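Lonetti Two-Finger Gripper: A Month of Bin Picking

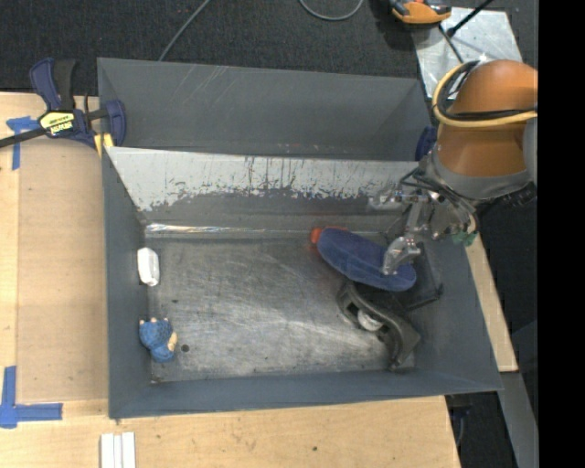

Is the Lonetti worth $700 if you already own a gripper that works?
For mixed bins, I'd say it is, provided your arm can carry the extra weight. For sorting identical boxes, keep what you have and buy lunch.

I came to it from the Gritance, a fine gripper with strong opinions about shape. Soft toys it loved. Anything curved and slick, like a tape dispenser, it treated as a personal insult. The Lonetti's thin metal finger gets under things near a wall, and over 70 test picks it dropped 2. Fuzzy stuff was the easy part.

Complaints, then. Setup took me 20 minutes with the Sorholm controller and most of an evening with the Grecu, whose menus seem to have been translated twice. The wires at the joints want tidying before you trust them near a bin edge. And clamp your bin down – the Lonetti pushes hard and does not apologize.

Four stars. The fifth is being held until they print a manual larger than a napkin.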